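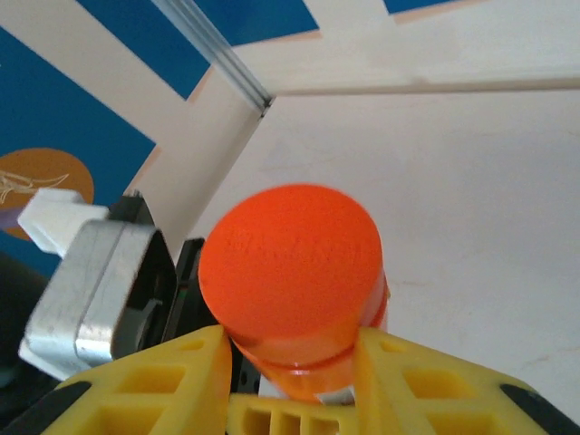

I've been getting my mother's prescriptions sorted since December and a few people asked how we do it. Short thread.

1/ She takes 4 things in the morning and 2 at night. The list on the fridge was out of date by at least one doctor. First job was a new list, typed, large print, with the dose and the time of day next to each name.

2/ I called the pharmacy and asked for Banafsheh Khosravi, the pharmacist who does the med reviews there. It took one phone call and a wait of three days. She went through everything, including the vitamins and the stuff for heartburn.

3/ One thing on the list had been stopped last summer and was still on auto-refill. We had three months of it in the hall closet. Check your auto-refills.

4/ Ask for all the refills to land on the same date. The pharmacy calls it syncing. The first month is messy because you get short fills to line things up - ours had one for nine days - and after that it's a single pickup.

5/ Mom has arthritis in both hands and child-resistant caps are hard for her. You can ask for easy-open ones. No kids live with her. When my nephews visit, everything goes up in the locked cabinet over the fridge.

6/ Weekly organizer: we went with the plain one, two rows, AM and PM. I fill it while she watches and reads the list out loud. Takes maybe ten minutes. Before you use one, ask the pharmacist which pills have to stay in their original container. One of hers does.

7/ We tried a reminder app for two weeks. She turned the sound off. Now it's a kitchen timer and a phone call from me at eight.

8/ Old pills went to the drop box at the pharmacy. I blacked out her name and the prescription number on the labels first.

9/ Copy of the list goes in her purse, one in my wallet, one with her neighbor Jussara. I put the date at the top so we know which one is current. This one says February 9, 2026.

10/ Still working on the insurance side. One of the morning ones moved up a tier this year and the appeal form is four pages - will post when I hear back.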